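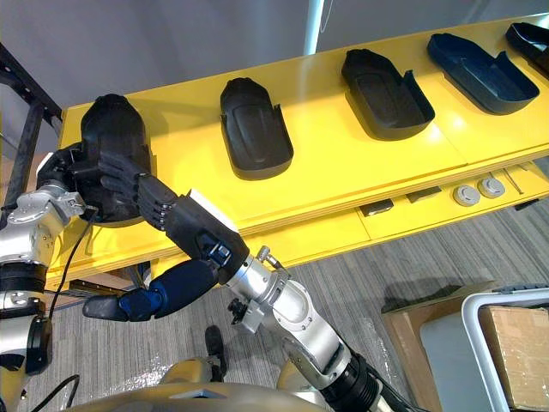 Boot tray holds water and smells, what to do?

Posted by mudroom_beginner

Hello everybody. I moved to a cold area and I bought two plastic boot trays from Zetwood for the entrance. Every evening the snow melts from the boots and the water stays in the tray. After 3 weeks there is a bad smell, and on the bottom there is a white line from road salt. I washed it with dish soap but the line comes back. Is it better to put something inside the tray, or should I buy another kind? The floor under it is wood and I am afraid for it.

kettle_and_coat
2 replies to this already in the old forum but I write again. The white line is salt, and soap does not remove it well. Mix one part white vinegar with three parts warm water, leave it in the tray for half an hour, then wipe and rinse. For the smell, you must empty the tray each evening, also when there is only a little water.
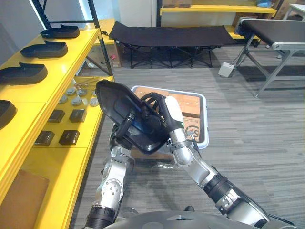
I also put small river stones in mine, one layer, so the boots stand higher than the water. Wash the stones in February and again when the snow is finished. Before you put the tray back, dry the wood floor under it with a towel. My first winter I did not do this and I have now a dark mark near the door, which I could not remove with anything.

Drivitz_fan
just get a rubber mat, cheaper

slowthaw797
I do not agree with the mat, the water runs from it to the floor. Keep the tray. Please check also the boots, because in my house the smell was coming from the insoles. Take them out at night and put them near the heater, but not on it.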